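March, Flotham unit, sofa bay

Started 8:15, later than I wanted. Recliner is the one from the Ferraro clearance, brownish-mauve, leather or faux, still dont know which. Need to settle that before anyone opens the conditioner. Tag underneath is worn off. Try a drop of water somewhere hidden and see if it soaks in.

Vacuum first, crevice tool, low suction. Down the seam between the two seat cushions, then where the left cushion meets the inside of the armrest. Most of the grit sits there. Stitched channels on the backrest need the soft brush - go with the stitching, top down. Crosswise just packs dust into the thread.

Cleaner: Asine, the mild one, 15 ml in 600 ml lukewarm water. Last month's mix was too strong and left a tacky film on the test scrap. Wring the cloth out hard. One section, dry it, next section.

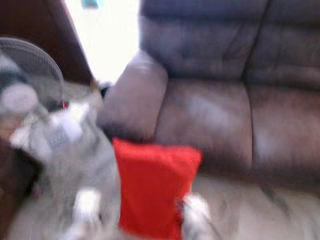 Front edges of the seats next, where they curve down to the floor. Backs of knees and shoe heels, always the worst part. Two passes with the cloth, then dry towel. Leave 22 minutes before judging color, it looks blotchy until then and I always start again too soon.

Small stuff off and out of the way before wiping. Red pouch goes on the shelf with the rest, not back on the seat. Check the gap on the outer side of the left armrest too, things end up in there.

Zendton cream: hold off until the water test is done. If faux, skip it altogether and just buff. If leather, thin coat on the armrest top first, leave overnight, look at it in daylight. The strip lights make everything lilac and I cant tell sheen from residue.

To do
- more white cloths, the blue ones shed
- ask Flotham about the recline lever, spare spring?
- label the mix bottle, with the ratio this time
- brush head needs washing befor next use

Stopped 11:40. Backrest right side still to go.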